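From: Lesego Moodley
To: Alton tenant services list
Subject: Re: Homework room hours, Prisari building

Stojan Kneževič wrote:
> Can someone confirm the homework room hours for next term?
> Two families asked me on Thursday and the lobby notice still
> shows the old ones.

Stojan,

Hours are 3:30 to 6:00 p.m., Monday to Thursday. The lobby notice will be replaced this week. Enrolment stands at 22 students for the Prisari room, against a licensed maximum of 24. Grade 7 and up may sign themselves out if the parent form is on file. 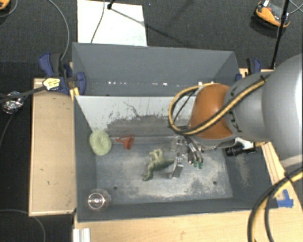 Rocío Ccori asks whether the bursary can be applied to bus passes as well as tuition. It can, to a limit of $549 per student per year. Receipts go to the Mallet Street office, and the program code must be written on each one. Passes bought before November are not eligible.

The balance in the bursary line is $2,819 — enough for five full claims at the current limit. Claims are processed in order of receipt. Incomplete forms go back to the household and lose their place.

Loïc Vidal has the revised forms in both languages.

Lesego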